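Workshop tips: when the gripper stops but doesn't let go

Filed under: benches, small arms, faults

A reader, Jahangir Selvanayagam, wrote in after his two-arm Hevwood sorting unit stalled halfway through clearing a table. One gripper closed on a saucer, the controller threw error 341, and the fingers stayed shut under full force. He pulled the plug. The saucer then dropped on his foot. The same fault came up twice on our own Kekuletti bench last December, so the procedure below has had some use.

Error 341 is a position mismatch. The controller has commanded an opening, the finger encoder reports a different one, and the gap between the two has lasted longer than the limit allows. The usual causes are a slipped finger plate, a dirty encoder ring or a cable pinched at the wrist.

Before touching anything

Press the stop button and leave the power on. On most small units the stop freezes the arm and keeps the grip. Cutting the power releases the grip and, on arms without brakes, the arm too. Support the load with a folded towel or a box first. Keep your head and hands out from under the elbow.

If the fingers are already open, check that they are open in software as well. Ours once sat wide open while the screen read closed – the next command would have driven them apart against the end stop.

Run the open and close test in simulation before trying it on the real arm. Model the table as it is normally used, dishes and pens included.

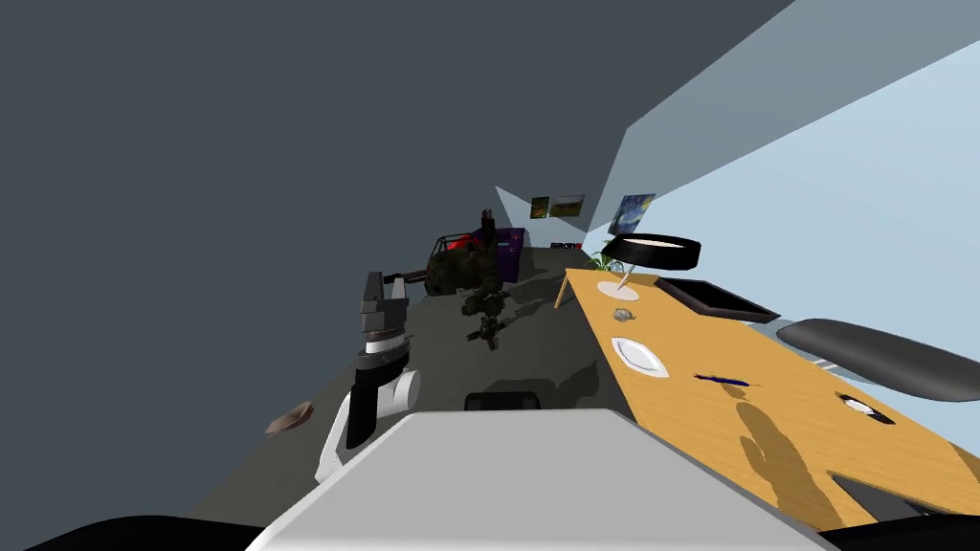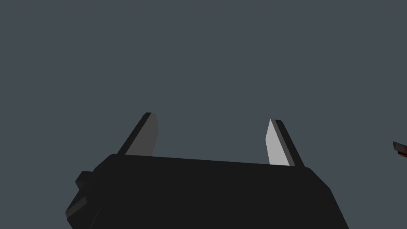

Once the simulated cycle runs clean, go to the hardware:

1. Power down with the load supported. Wait for the drive light to go out.
2. Move each finger by hand through its full travel. Stop if it grates.
3. Wipe the encoder ring with a dry lint-free cloth. No spray cleaner.
4. Check the finger screws. A plate that has slipped by the width of a fingernail is enough to cause the error.
5. Bend the wrist slowly and look for a cable that goes tight.
6. Power up, set the force limit to its lowest value and home the gripper empty.
7. Close on a sponge, then on something hard, then on a dish you don't mind losing.

Do not raise the mismatch limit to make the error go away. Arif Dissanayake tried this on the Kekuletti bench. The limit went from 400 to 1,000 encoder counts, the error cleared, and the gripper cracked a mug the same afternoon.

Write down the cycle count when the fault appears. Ours came back at 2,535 cycles, and the second time the cause was the wrist cable. Replacement cables should be routed on the outside of the bend, with a hand's width of slack.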